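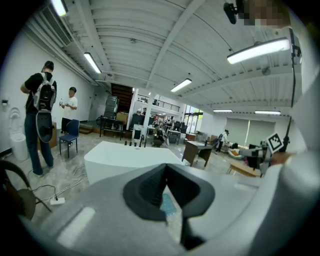

Page last changed: February

Dresbridge Student Assembly Rights Project
Progress report to the Brarnberg Fund, middle of the grant period

Since our last report the project has moved from planning into the part we were all looking forward to, and we are very pleased with how it is going. This report covers the advice desk, the work on the university's events policy, the training sessions, the link with Tanui College, and money. The tables you asked for are in the separate spreadsheet.

The advice desk

The desk opened at the start of the autumn term and has now dealt with 147 enquiries from students at Dresbridge. We had planned for far fewer. Most came from people who wanted to hold a meeting, a vigil, a stall or a march and did not know who had to be asked, or had asked and heard nothing back. A smaller group had already been told no and wanted to know whether the decision could be looked at again. A few had been called to a disciplinary meeting over something they had said or handed out, and these took by far the most time.

We do not give legal advice on the disciplinary cases ourselves. What we do is sit down with the student, read the letter together, work out which rule the university says has been broken, and make sure the student knows they may bring someone with them. Where a case looks serious we pass it to a solicitor. It is surprising how often the letter does not name a rule at all, and asking politely for the rule number has led to the matter being dropped in two cases.

The desk has helped groups from right across the political range, including groups that cannot stand each other, and we are proud of that. One society that had argued against our grant in the student paper came to us in the second half of term about a cancelled speaker. We helped them write their appeal, the talk went ahead in a smaller hall, and there was a noisy but lawful protest outside, organised by another group which had also been to see us. Both sets of organisers sent kind messages afterwards!

Evening opening has worked better than lunchtime. We now close the lunchtime session on quieter days and stay open until 8 pm instead, which also suits nursing and education students who are out on placement.

The events policy

This was the part of the bid we thought would be slowest, and it has moved quickly. The old policy asked for 18 working days' notice for any event with an outside speaker, and the same again if the title changed. It let a booking be refused on the grounds of "reputation" without saying whose, or who would decide. There was no appeal.

Our response to the consultation drew on the desk's case notes, with all details that could identify anyone taken out, and on written comments from up to 70 students who came to the open meetings. (We say "up to" as some people commented more than once and did not always sign.) The draft now going round has a shorter notice period for ordinary meetings, a written reason for every refusal, and an appeal to a panel with a student member. The word "reputation" has gone.

We did not get everything. The draft still allows the university to charge societies for security, and there is no upper limit on the charge. For a small society one bill of that kind is the same as a ban. We have asked for a cap and for costs to be given in writing before a booking is confirmed. The registry has agreed to talk about the second point and has so far been quiet on the first. We will carry on with it through the spring and will let you know as soon as there is news.

Training for organisers

The half-day course is running and people seem to enjoy it, which is more than we dared hope for a session that spends so long on risk forms. It covers booking, stewarding, what the police can and cannot ask of people on a march, how to chair a meeting when some of the room wants it to stop, and how to deal with reporters. The chairing exercise is everybody's favourite. We have made it longer and cut the part on social media, which students told us, quite bluntly, they knew more about than we did.

Feedback forms asked for more on two subjects: the position of overseas students, many of whom worry that going on a protest could affect their visa, and what to do about threats received online after speaking in public. We have a good one-page guide on the first, checked by an immigration adviser. The second is still being written. It needs care, and we would like to get it right before it goes out.

The handbook has been redrafted and is much shorter. It opens with the questions people bring to the desk, in their own words where we could, and the rules come after.

Working with Tanui College

Tanui has no student union building and a lot of part-time students, so copying the Dresbridge model was never going to work. After a slow start (our first two visits fell in their assessment weeks, which was our mistake) we now have a shared inbox and a monthly drop-in. The student council there has adopted our complaints template with some changes, and their version is better than ours, particularly the section on timescales. We have borrowed it back.

Records

All enquiries are now kept in Plultik, replacing the paper forms and the old shared folder. Moving over took longer than planned, and for a few weeks we were running both. It is now easy to pull out figures by type of enquiry without opening anyone's notes, and only the desk staff can see names. Records are deleted at the end of the academic year after a case closes unless the student asks us to keep them.

Money

Spending is close to budget overall. Printing is under, thanks to the shorter handbook. Desk hours are over, owing to the number of enquiries, and travel to Tanui is slightly over. We would like your permission to move the unspent printing money into desk hours for the summer term. No extra funding is being asked for.

Next steps

Before the next report we expect to finish the guide on online threats, repeat the organisers' course for newly elected society officers, and see the events policy go to the university council. We would also love to have someone from the Fund at one of the evening sessions. Come towards the end of term if you can – that is when the summer events are being booked and the desk is at its liveliest.

Still to send you: the revised budget sheet and the anonymised case notes for the security charges.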